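Salleo Hand-Held Gripper Pair — Workshop Build Guide
Section 4: Final Assembly, Markers and First Recording

Work through this section after both bodies are printed and the finger linkages move freely by hand. You need the two gripper bodies, two marker prints, the pad set, the screw bag and the cables from Section 2. Allow an evening if you are building at home. At the Torumau shop, book the long bench and put your name on the sheet.

4.1 Fitting the pads

1. Wipe the flat top surface of each body with a dry cloth. Remove any stringing left from the print.

2. Press each black rubber pad down from one end to the other. Hold it for 60 seconds. The pads are different sizes, so dry-fit them before you peel the backing.

3. Slide the black finger pads over the finger tips and seat them fully. Open and close the jaw 3 times and check that the rim of the pad doesn't rub on the body.

Note: If a pad lifts at one corner, replace it. Glue creeps into the linkage.

4.2 Fitting the markers

4. Check the printed size of each marker with calipers. Printers like to scale to fit the page, so turn that setting off and print again if the size is wrong.

5. Screw the marker mount to the body. Stop when the head touches — the threads are cut straight into the plastic and strip easily.

6. Keep the left and right prints separate. Yanling Guo's first set went on swapped, and the Povorura software read every left-hand motion as a right-hand one until March.

7. Hold one gripper out level, with its marker turned toward a second person, and run the marker check.
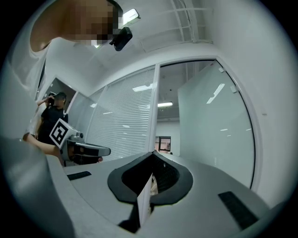
Gripper held out horizontally, marker on the body.

The check passes when the software reports the same marker for 200 readings in a row. If it drops out, tilt the gripper slightly and look for glare. Ceiling lights are the usual trouble, and matte paper cures most of it.

CAUTION: Keep loose sleeves, lanyards and straps clear of the jaw while you test the trigger. The spring is stronger than it looks.

4.3 Checking the camera view

8. Start the preview and pick up the gripper as you would for a recording. The wide lens bends straight walls and door frames. Leave the focus ring alone.

9. Confirm that the finger opening sits near the center of the preview, with the body spread evenly to both sides. A body that leans to one side means the camera plate is crooked. Loosen both screws, square it up and tighten again.

10. Bring the second gripper into view with its marker showing. Walk a few steps and turn, keeping it in the preview.

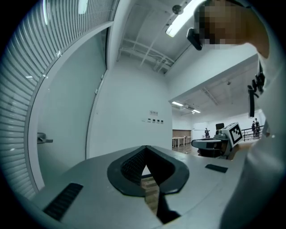

11. Save the preview settings under the gripper's own name. Settings from one unit do not carry over to the other, even when both came off the same printer.

4.4 Both hands together

12. Sit down, take one gripper in each hand and hold them out in front of you with the fingers pointing away. Your wrists should be straight. Fengying Tan shortened her handles after a week of sore thumbs; the shorter file is in the Kan folder.

13. Route the cables so that each has slack at the elbow. Lay the floor runs flat before you start moving.

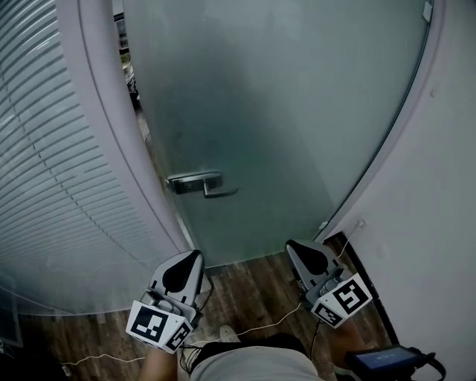

Leave enough length to reach full stretch in every direction without pulling a plug. Tape down any run that crosses a walkway, and unplug at the bench end first when you finish.

14. Record a short test. Open and close both jaws together, then one at a time, then play it back. The two jaw traces should line up where you closed them together.

15. Recheck all screws after the first 1,000 jaw cycles and write the result in the build log. Send torn pads to Lihua Jiang with the unit name on the bag.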